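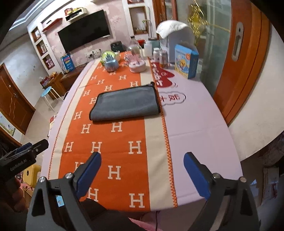
Sakine Microfibre Cloths, Hemmed, Grey or Purple

Sold in packs of 3 or 13
Hemmed on all four sides
Machine washable
In stock at our Denthorpe warehouse

Product details

The Sakine is a general-purpose microfibre cloth for drying, dusting and polishing around the house. It is a medium-weight cloth with a short pile, thick enough to dry a sinkful of glasses and thin enough to fold into a drawer without taking up much room. The edges are turned and stitched, so they do not shed threads in the wash in the way that cut-edge cloths can.

We have stocked the Sakine since we dropped the older Tarawneh cloth, which was lighter and came with a printed label in one corner. Several customers told us the label scratched piano lacquer. The Sakine has no label. Washing instructions are printed on the paper band around the pack, so keep the band or make a note of them.

Choosing a colour

The cloth is the same in both colours. Most people who buy both keep one for the kitchen and the other for the rest of the house, and this is what we would suggest if you polish furniture. A cloth that has wiped up cooking oil will leave a smear on wood even after washing.

Purple cloths should be washed separately for the first two washes. The grey can go in with other dark items from the start.

Using it on a dining table

For a polished or lacquered table, use the cloth slightly damp and wring it out well. Wipe along the grain, then go over the table again with a dry one. Spray polish should go on to the cloth and not straight on to the table. Waxed tables should only be wiped dry.

If you keep a cloth on the table most of the time, lift it off once a week and wipe underneath. Crumbs get trapped under runners in particular and will mark a soft finish when plates are moved about on top. Let the surface dry fully before covering it again. 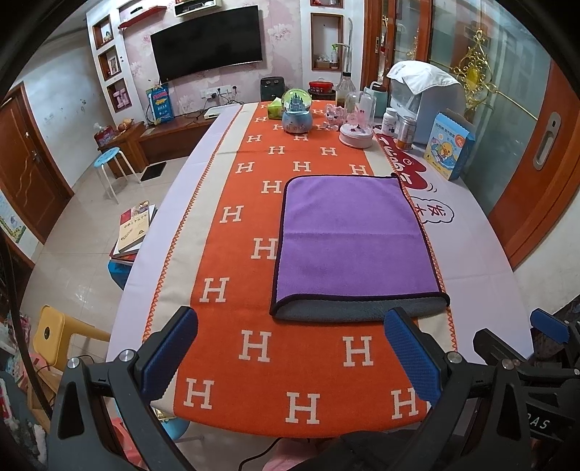
For spills on fabric, fold the towel into a pad and press down on the wet area. Do not rub. Microfibre grips loose threads, and rubbing can pull up decorative stitching or raise the surface of a cotton weave. Turn the pad over as it fills and carry on until no more liquid comes up. Red wine and beetroot will still need treating before the tablecloth goes in the machine.

Washing

Wash at 40 degrees with a small amount of liquid detergent. Do not use fabric conditioner, as it coats the fibres and the cloth will push water around instead of taking it up. If this has already happened, two washes with no detergent will usually put it right. Keep the cloths away from cotton towels in the wash or they will pick up lint.

Line dry or tumble on low. Do not iron.

Storing

Fold in half twice. The 13 pack fits a standard kitchen drawer in two piles, or the Londow wall dispenser, which is sold separately and comes with screws and wall plugs.

Delivery and returns

Orders placed before 2 pm leave Denthorpe the same working day. Unopened packs can be returned within a month. We cannot take back opened packs unless there is a fault with the stitching, in which case send us a photo of the edge and we will replace the cloth.

The warehouse counter is closed for the last week of August. Online orders are sent out as normal during that week.

Trade orders

Cartons of 3000 are available to hotels and cleaning firms, in one colour per carton. Please ask for a price before ordering, and allow extra time for purple.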